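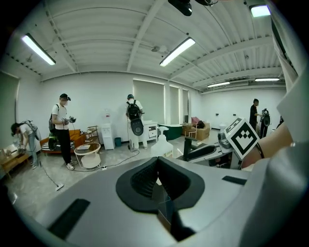
Open cold, no slide. Just say it: "How many of you have a street tree within sight of your front door?" Hands up. Keep them up if you know what kind it is. Most hands drop. Wait for the laugh, move on.

Who I am. Keep to one line. Heledd Gwilliam, street trees in Trestden, nine years, mostly the east side.

What the talk is. Watering young trees in the first two summers. Not glamorous. Planting gets the ribbon and the mayor, watering gets a hose. 25 minutes then questions.

THE BIG NUMBER
200 trees planted on the Lotberg Road stretch. First summer we lost 50. One in four. Let that sit. Say it again slower if people are still finding seats.

Where did they go? Everyone guesses vandals. Then dogs. Then cars. Cars got a couple, the corner by the tire place mostly. The rest dried out. Went brown from the top down in July, and by the time the neighbors called us it was too late.

HOW A NEW TREE DRINKS
Keep simple, no Latin. Tree comes from the nursery with a small root ball, most of its old roots were cut off when it got dug up. All the water it can reach is in that ball. Soil three feet away can be soaking, doesn't matter, roots aren't there yet.

Sprinklers: lawn sprinkler wets the top inch. Grass drinks it. Tree gets nothing. (Somebody always argues this. Let them, come back at the end.)

Slow and deep. Hose on a trickle, set it at the base, walk away, have supper. Or a bucket with small holes in the bottom. Or one of the zip-up bags, fine, but they have to be FILLED, an empty bag just cooks the trunk and gives slugs a home.

How often: twice a week in the heat, once a week spring and fall. Clay holds longer. Finger test - stick a finger in past the second knuckle, if its dry down there, water.

MULCH, QUICKLY
Donut not volcano. Draw it on the board if there is a board. Chips out wide, three inches deep, kept back from the bark. Bark needs air. If you can't see the trunk flare at the bottom, pull some away.

Skip the part about landscape fabric unless asked. I get worked up and lose five minutes.

DILWYN'S STREET
Tell this one properly, don't rush it.
Dilwyn Prydderch, Gethin Street, retired bus driver. Eleven lindens outside, city property, not his. He knocked on every door and asked each house to take one tree. Just the one in front of them. Wrote the house number on a tag and tied it on. All eleven are alive. Next street over, same trees, same truck, same crew, lost four.

What he told me: people won't look after the trees, but they will look after their tree. Leave a pause there.

Ifor Wogan tried the same thing on the Plokdale apartments and it did NOT go as well. Be fair about this. Renters move, no outdoor tap, nearest water is up two flights. What helped in the end was a tap key for the building and a rota on the laundry room door. Still lost some. Don't pretend it's solved.

MONEY
Piyumi Mondal checked these for me, thank her. A replacement tree costs us 800 dollars by the time you count the stump, the new tree, the crew and the traffic cones. Water for one tree for a summer costs less than a pizza. Don't do more math than that, last time I lost the room.

If council people are in the audience: ask for a second-year line in the budget. Everybody funds year one. Year two is when the bags come off and everyone forgets, and a hot June does the rest.

THINGS PEOPLE GET WRONG
- Staking too tight, or leaving the ties on. Off after a year. I have cut wire out of bark that had grown right over it.
- Fertilizer on a stressed tree. No.
- Giving up in August. Bare doesn't always mean dead. Scratch a twig with your thumbnail, green underneath means keep watering.
- Weed whackers. One lap round the trunk can kill it. Look hard at whoever laughs.

Do the twig thing live. Two twigs in coat pocket, one live, one dead. CHECK POCKET BEFORE GOING UP. Pass them down the front row, get them back.

THE ASK
One tree, one bucket, Tuesday evening. Sign-up sheet is with Roxana Quispe by the coffee, she has tags and string as well. Pick a tree you already walk past.

If running late, drop the staking and go right from money to the ask. If running early, tell the one about the fire hydrant.

Questions I'll probaly get:
Can I use dishwater? Bit of plain soap is ok, no bleach, not every day.
What about restrictions? Hand watering was still allowed last summer, buckets too. Check the notice each year.
Leaves in the gutter? Yes. Sorry. Rake.
Will the roots get in my pipes? Mostly they find a crack that was already there. Get the pipe looked at.
Can I choose the kind? Form closes end of September, there are paper copies with Roxana.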